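Uvbridge Evening School
Light and Color, Session 2
Notes by Liên Đặng

Welcome back! Last time we talked about where light comes from, and tonight we get to the part I love most: what happens when it lands on something. Bring your paint chips from last week if you still have them (any blue or brown will do nicely).

White light is a mix of all the colors. A blue surface soaks up most of the red and yellow and sends a good share of the blue back to your eye. A brown one sends back a dim orange, and our brains call it brown when there are brighter things nearby. Brown is dark orange! Try it with a paint chip and a cardboard tube at home. Look through the tube so the chip fills your whole view, and watch what the color does.
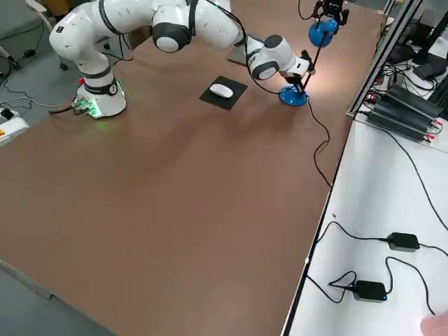
Why does a blue shirt look almost black under an orange street lamp?

The old orange lamps give off very little blue light, so the shirt has hardly anything to send back. It soaks up the orange and looks dark.

Now for shadows. A small lamp close to an object throws a big shadow, and if you slide the lamp farther off, the shadow shrinks and its edge gets crisper. Spend about 20 minutes on this one, it's worth it! Draw round each shadow in pencil and write the lamp distance next to it.

Reading for next time: Sakalauskas, chapter 13, up to the part on colored shadows. Skip the math box unless you enjoy that sort of thing (I do). Sketches are due 12/13/24.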